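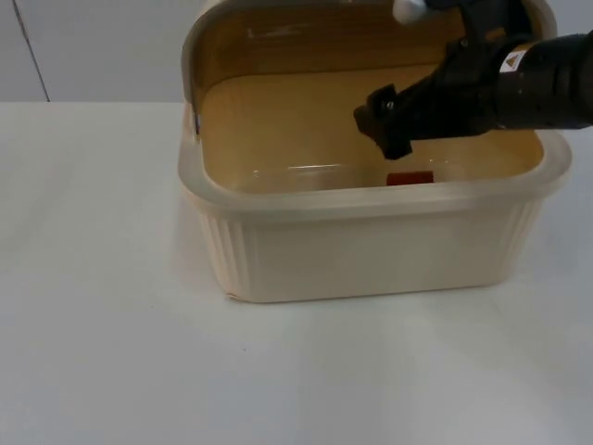 Cream plastic storage box with hinged lid has gone yellow inside. Can I fix it?

Posted by Makowska_29 on 2018-08-06

I have a cream storage box with a lid that's attached along the back. It used to hold my son's building blocks and I want to use it for dry pet food now. The outside still looks fine, but the inside of the lid and the walls look yellow to me, more of a tan when the light comes through. There are a few scuffs on the lid too. I washed it twice with dish soap and it looks the same.

The other thing is a small pinkish mark at the bottom corner on the front left. I can't tell if it's a chip or a stain. Is any of this worth working on, or should I buy another one? I like the size, and the ribbed front matches two others on the same shelf.

Ruan Mathebula

First check whether it is really yellow. Thin cream plastic lets light through, and the inside can look a lot darker than the outside with the lid up. Take it outdoors, lay a sheet of white paper on the floor of the box and look again. Mine looked tan in the laundry room and nearly the same as the outside in the yard.

If it's a stain, make a paste of baking soda and water, spread it on, leave it for an hour and wipe with a soft cloth. Don't use a scouring pad, you'll get more scuffs than you started with. If it's age or sun, the color is in the plastic and the paste won't do much.

For the pink mark, run a fingernail over it. If you feel an edge it's a chip. You can smooth it with 400 grit paper, used wet, then 700 if you have it. If it's flat, try rubbing alcohol on a cotton swab, a small spot first. Marker usually comes off that way.

I would not put the food straight in. Leave it in its bag, fold the top down and stand the bag in the box. These lids close but most don't seal, and you don't know what the plastic is rated for.

wolero738

just buy a new one they are cheap

Villelton Gran

I'd keep it, especially if it goes with the other two. Look at the hinge before you decide, though. That's where mine went — the body was good for years and then the lid came off in my hand one June. If you see white lines in the plastic near the hinge, it's getting ready to split. Also dry it with the lid open overnight after washing or it will smell.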